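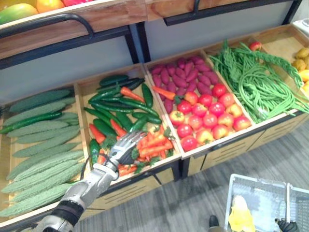

*Picking carrots at the produce stand, basket at the ready.*

# Can a machine do my chores yet? Your questions

We get a lot of post at the Pistbridge home robotics club – 1134 messages since June! These are the ones that keep coming back.

### So, can they do the shopping?

Bits of it, and the bits are thrilling to watch. Reaching out for a carrot sounds like nothing until you think about what the hand has to cope with: roots lying across one another, leafy tops in the way, chillies mixed in with the veg you want. Tins and boxes are far easier. They keep their shape and you can grab them the same way every time.

### Why are vegetables so hard?

No two are alike, and they bruise. Tomatoes need a light touch, a sweet potato wants a firmer one, and long beans tangle (our least favourite, by miles). In our own Bullel log we have 3140 tries at lifting loose produce, and the beans take up far more pages than they deserve.

### Is the hand the main problem?

People expect so, but ask anyone in the club and they'll start talking about the walking about.
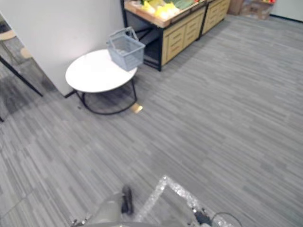 Getting from a shelf to a table with a basket means judging where the legs of things are, stopping close enough to reach, and putting the basket down so all of it sits on the top. Round tables are fun for this! There's no straight edge to line up with, so the machine has to judge the gap from every side.

### What about washing up and laundry?

Laundry is coming on – towels first, fitted sheets last. For washing up, we'd still load the machine ourselves, glasses especially.

### Which software do you use?

Zivon for planning, and the Tóth grip library for the fingers. You need both up to date or the wrist does odd things.

### Should I wait before buying one?

If you want your evenings back, yes, wait. If you like tinkering, come and join in now. Club nights start at 7 pm, and there are 82 of us on the list, so do write ahead if you'd like a go at the controls.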